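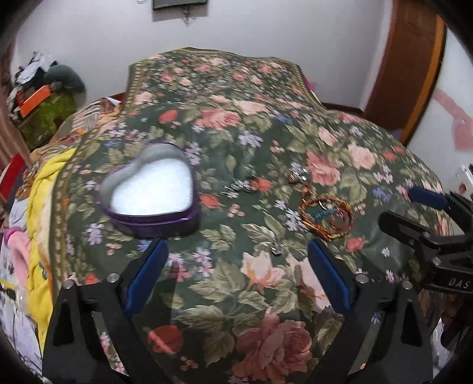 Handout 6: Grasping Small Things on Soft Things
Software for Manipulation, summer session
Notes by Maribeth Manalo, revised 17 July 2018

Last time we finished the perception chapter with boxes on a flat table. Today we get to throw out the flat table, and I've been looking forward to this one all term! Jewelry on bedding is my favorite manipulation problem. The objects are tiny and shiny, the surface moves when you touch it, and almost every shortcut from Handouts 1 to 5 breaks in a way you can learn from.

You will need the Nurnwood code from last week's lab. If your copy still has the old grasp queue, pull again before you start.

1. The surface is part of the problem

On a table we fit one plane, throw away everything close to it, and call what's left "objects." Try that with a quilt. A bulge in the bedding sticks up far more than a ring does, so the plane fit keeps the bulge and deletes the ring. Lovely failure, and worth running once just to see it.

What we do instead is fit a smooth height map to small patches. Each patch gets its own local plane, neighbors are blended, and the residual is measured against the blend. A ring lying on a slope then shows up as a small residual on a tilted patch. Patch size matters a lot. Too big and you are back to the table. Too small and the patch fits the ring itself, and the ring vanishes.

Start with patches a few times wider than your largest object. Then look at the residual picture with your own eyes before you touch any other setting.

2. Flowers are not objects

Printed fabric is full of strong edges and closed shapes. A detector that only knows color and outline will happily report petals. Carter Cormier's group ran the plain color detector over the Enis log and got 1,764 candidates. After the residual check from section 1, they had 85 left to look at by hand. That one filter is doing a huge amount of work, and it is maybe thirty lines of code.

Order matters here. Run the cheap color step first to get candidates, then ask the height map about each one. Going the other way also works but it is slow, and you will get bored waiting.

A warning about depth. Polished metal sends the depth sensor's light off in some other direction, so the middle of a ring is often a hole in the depth data. Do not fill those holes with the average of the neighbors! Keep a mask of missing pixels and pass it along. A cluster of missing depth surrounded by good fabric depth is a very decent hint that something shiny is there. Abdelkrim Nasr showed this in lab and I have been using it ever since.

3. Picking a grasp

For two parallel pads we need a pair of contact points with surface normals that roughly oppose each other, plus room for the fingers on the way in. Write the score as three terms:

score = opposition + clearance – fabric penalty

Opposition and clearance are the same as in Handout 4. The fabric penalty is new. It grows with the amount of cloth that would sit between the pads when they close. Without it the planner loves deep grasps, since deep grasps look very stable on paper, and you come up with a pinch of quilt and possibly a ring somewhere inside it.

Rings have two families of grasps and you should handle them separately in code:

Across the band. Both pads on the outside of the circle. Good when the ring lies flat and there is no tall setting.

Head to band. One pad on the setting, the other on the far side of the band. The contact shapes are different on the two sides, so the ring likes to turn as the pads close. Use a slower closing profile and lower force.

Chains, coils and loose strands are a third thing altogether. We skip them today. Baltasar Pacheco takes over for those in January, and if you like knots you should sign up.

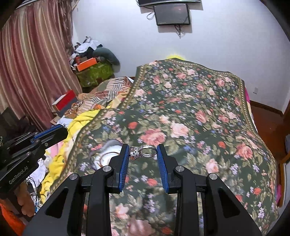
How does the controller know it is holding a ring when the pads have nearly closed on fabric before?

It compares the finger gap at the moment the force rises with the gap the grasp planner predicted, and then it checks the gap again after a short lift. Cloth squeezes down and keeps creeping as the force stays on. Metal stops the fingers early and holds them at the same gap. You want both readings to agree with the prediction before you mark the grasp as held.

4. The closing controller

Position control all the way is a bad idea for small hard objects. Force control all the way is a bad idea when you haven't touched anything yet. So we switch, and the switch is where the bugs live.

State A, approach. Fingers open, arm moves along the approach line. Finger position held.
State B, close. Constant finger speed. Watch the force estimate.
State C, settle. Force passes the contact threshold, controller changes to force mode, target force ramps up slowly.
State D, test. Short lift, gap compared with the prediction.
State E, held or release. Release goes back to A with a new grasp from the list.

Two things people get wrong every year. First, the threshold in B is compared with a raw reading, and friction in the linkage sets it off early. Filter the reading and require the force to stay above the threshold for several samples. Second, the integrator carries over from B to C. Reset it! If you see the fingers jump when the mode changes, look there before you look anywhere else.

Brayden Sandhu's patch for McKinnon logs the state letter with every sample. Please use it. Plotting force with the letter along the bottom will save you an evening.

5. Two grippers at once

When one gripper holds or steadies and the other picks, both need to agree about the cloth. Pulling on one side shifts everything on the other, so any height map made before the pull is stale. The rule in our code is simple: each map carries a time stamp, and a contact event on either gripper marks all maps near it as old. The planner may not use an old map.

That sounds strict, and it does cost time. In the Brodinon runs the planner asked for a new map about 40 times per session. I still think it's the right trade. Grasping from a stale map gives you failures that look random, and random-looking failures are miserable to debug.

6. For lab

Run the residual filter on the Enis log with three patch sizes. Save the residual pictures for each and write a sentence or two on what disappears and when.

Add the fabric penalty to the scorer. Try it with the weight at zero, then raise it until the deep grasps drop off the top of the list. Report the weight you settled on and show me the top five grasps before and after.

Break the controller on purpose. Take out the integrator reset, run the closing test in simulation, and bring the plot to class. The uglier the better – we'll put the best one up on the wall.

Optional, for anyone who finishes early: the log has 1,231 frames with missing-depth masks. Use the masks as a second candidate source and merge them with the color candidates. Watch out for duplicates near the edge of a patch.

Reading for next time is the chapter on contact models, first half only. Skip the proofs on soft fingers, we will do those together.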